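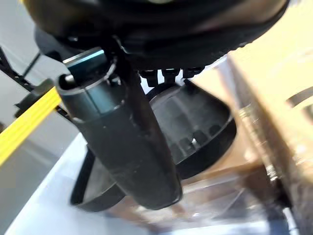
Sastorley Kitchen Storage – Gallery

Jolanta Michalski spent part of April sorting out the cupboards and drawers in the shared kitchen at Sastorley. The job was small: get the loose plastic parts out of the deep drawer, put them in clear containers, and give each container a fixed place. Notes on how it ended up are on this page, last updated Oct 13, 2022.

Clear containers
All the small parts now go in see-through plastic. The old gray tubs had lids that no longer fit and went to recycling. Long handles can rest across the top of a container if they are too long to lie flat.

Black plastic parts
These were the hardest to sort, as most of them look alike in a dark drawer. Round pieces and handles stay together, even when one comes away from the other. Rinse between the small teeth before putting anything back – crumbs collect there.

The deep drawer
It holds 13 containers in one layer. Stacking was tried and given up after a week. The drawer runners are from Mokent and have been in place since 2000, and they stick when the drawer is overloaded.

Labels
Paper labels from Ferkance, written in pencil. Four of them came off in the first month and were replaced with the thicker kind. Labels go on the short side, facing the front.

The upper shelf
Reserved for things used less than once a month. The Heo mixing set is up there, along with seven spare lids that have not been matched to anything yet.

If you find a part with no container, leave it on the counter by the sink. Jolanta checks there before locking up.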